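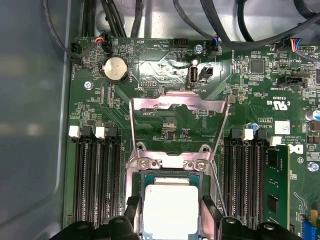

Maureen Treloar had been told by two suppliers that her only choice was to buy new. The servers that run the booking and records system at Norngate were seven years old, she was informed, and keeping them going any longer would cost more than it was worth. She asked for the sums to be done again.

The second set of sums has led to a refurbishment contract, signed this month, under which Nuttall will overhaul the existing machines for the Norngate group of leisure centres and libraries instead of replacing them. Work starts in December and will be carried out in stages so that sites can stay open.

Norngate, 17th November

Nuttall, the independent server repair and refurbishment firm, has been appointed by Norngate to extend the working life of 50 servers across its sites. The contract runs for 5 years and covers inspection, cleaning, replacement processors and memory, new power supplies where needed, and a repair service for the full term.

The machines are a mix of ages and were bought in three batches. The oldest have been out of their maker's warranty for some time. Under the plan, each server will be taken out of service overnight, moved to Nuttall's workshop and returned after testing. A pool of spare machines will cover the gaps, and library users and centre members should see no change to opening hours or online booking.

Most of the servers are sound. The survey carried out in the summer found that the main boards and cases had years of use left in them, and that the slow running reported by staff came from a shortage of memory and from processors at the lower end of the range the boards will accept. Later processors for the same socket are widely available second-hand, having come out of data centres that replace their equipment on a fixed cycle. Nuttall will source, test and fit these, and will supply a written test record for each one.

Ettore Cattaneo, workshop manager at Nuttall, said: "People are often surprised by how much can be done with a board they already own. If the socket is clean and the pins are straight, a processor swap is a short job. The long part is the testing afterwards. We run every machine under full load for two days before it goes back, and if it shows a fault in that time it stays with us."

He added that the firm had turned down some of the machines at the survey stage. "There were a few where the board had gone. We said so, and those will be stripped for parts. There is no sense in putting good memory into a bad board and sending it out again."

Parts that cannot be reused will go to Grostetti, which will recover the metals and provide certificates for the disposal. Drives are dealt with separately. Any drive leaving a Norngate site will be wiped on the premises first, and drives that fail the wipe will be shredded. Norngate's own staff will sign for each one.

The stock record for the project will be kept in Tovix, the asset register Norngate already uses. The register currently lists 1,684 items of computer equipment, from servers and switches down to the screens on reception desks. Each server entry will be updated with the parts fitted, the test results and the date of the next check. Staff at individual sites will be able to see the entry for their own machine but will not be able to change it.

Maureen Treloar, head of facilities at Norngate, said: "I am not a computer person and I do not pretend to be. What I know about is boilers and pool pumps, and we would never throw out a pump when it needed a new bearing. I wanted somebody to look at the servers in the same way. The survey told us what was worn, what was fine and what each repair would cost, and after that it was a fairly simple decision."

She said that money not spent on new hardware would stay in the buildings budget, where the first call on it is the changing room roof at the main centre.

The contract includes a fixed price for each type of repair, agreed in advance, and a promise that a replacement machine will be on site by the end of the next working day if a server fails. Norngate may end the agreement at the close of any year by giving three months' notice. At the end of the term the servers will be surveyed again, and Norngate will decide then whether to keep them or start buying new ones.

As part of the agreement, Nuttall will also run a day of basic training for Norngate's site staff. It will cover safe shutdown, dust filters, what the warning lights mean and who to ring. Filters came up more than once in the survey – at several sites they had not been changed since the machines were installed, and cleaning them will now be part of the monthly checks alongside the fire doors and emergency lighting.

Separately, Norngate is offering 200 older desktop computers to local schools and community groups. These are not part of the Nuttall contract. Groups that would like to be considered should write to the facilities office before the end of December, stating how many machines they need and what they will be used for. The computers will be supplied without screens, and must be collected.

Notes to editors

Nuttall repairs and refurbishes servers and network equipment for public bodies, colleges and small firms.

Norngate runs leisure centres and libraries and is a not-for-profit body.

Interviews with Maureen Treloar and Ettore Cattaneo can be arranged through the Norngate press desk. Workshop visits are possible on weekdays with two days' notice, and visitors will need flat, closed shoes.

ENDS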